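Jugah: bimanual grasp and occlusion set, README

Jugah is a small set of two-arm tabletop recordings with per-frame labels for gripper state and arm-on-arm occlusion. We made it to test the perception front end of Aleo, our planner for two arms sharing one workspace. It is maintained by Suryani Saragih and Haziq Lumbantobing at Stillden. Bug reports go to Haziq, licence questions to Suryani.

What's in it

The release has 707 short clips in 5 groups, split by task family. 80 of the clips are held out for evaluation and shouldn't be used for tuning thresholds. Each clip folder holds wrist-view video, fixed-view video, joint states for both arms and a labels file. Streams are stored at their native rates. The loader aligns them on read, using the fixed view as the reference clock.

The wrist views are the harder ones for our detector. The other arm can take up a large part of the picture, and its fingers use the same orange ribbed pattern as the near ones.

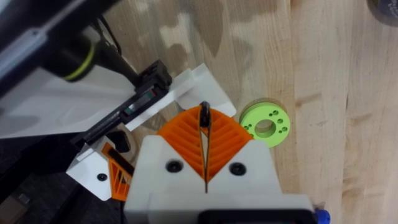
Gripper state is labelled from the near gripper only, as open, closing, holding or unknown. If the annotator couldn't tell whether something was between the fingers, the label is unknown. We left those in. Training code that expects three classes should drop them at load time with the skip_unknown option, and should not fold them into open.

Labels

Masks are drawn for four classes: near gripper, far arm, target part and table. Cables and tools on the table go into a fifth class called clutter, which we don't score. Holes in a target part are labelled as table where the table shows through the main opening. Smaller drill holes are part of the target mask. Danang Harahap wrote the rule after two annotators came back with different answers, and the whole set was redone in April to match. 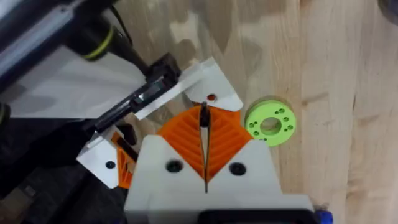
Wrist view. Lime-green disc on the table, second arm at upper left.

Part poses are given in the table frame, with the origin at the front left corner. Rotation about a part's own axis is left blank for discs. The hole pattern could in principle resolve it up to symmetry, but our annotators weren't consistent enough to publish the values.

Occlusion is stored as a fraction per mask, 0 to 1, along with the name of the occluder. It comes from projecting the robot model into the view, so it inherits any calibration error. Expect the far arm's projected edge to sit a few pixels off near its fingers.

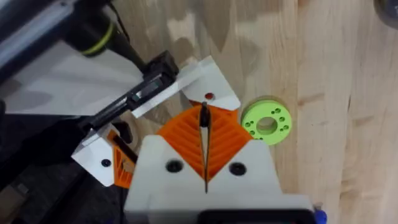

Shadows are not labelled. The far arm throws soft grey patches over the wood, and older versions of our segmenter called them far arm. If yours does the same, try the colour jitter preset in the config folder before changing the model. Hakim Nair found it fixed most of the false regions for us – the rest were on dark knots in the grain.

Loading and replay

Run the install script, then point JUGAH_ROOT at the unpacked folder. The check command reads every labels file and reports missing streams. It should list 1,033 label tracks and exit with code 0. Anything else means the download was incomplete.

Replay uses Vanex, our viewer. It draws both arms from joint states over the fixed view, and can step frame by frame with the masks on or off. Use the fixed view when checking the planner's clearance numbers. From the wrist it's hard to judge how far apart the two sets of fingers are.

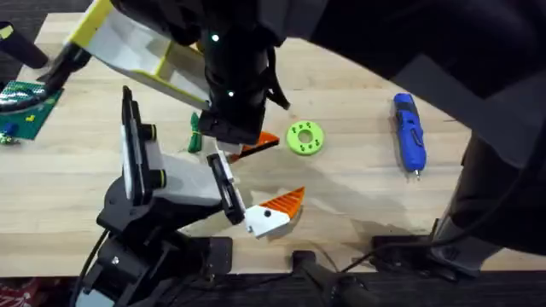
Aleo treats clutter as a keep-out volume with a default height, set in the planner config. The default is generous, and plans near a tool will sometimes fail when there is room to pass. Lower it per clip if you need to. Soft items such as cable get the same treatment as rigid ones for now.

Known problems

The fixed-view extrinsics have a small tilt error in the second group. A corrected file is in the patches folder and is not applied by default.

Gripper width is logged as commanded width, not measured. A finger that bends around a part won't show up in it.

Izzati Menon is rewriting the mask exporter. Until that's merged, masks with more than one separate region are saved as several entries sharing an ID, and you'll need to join them yourself.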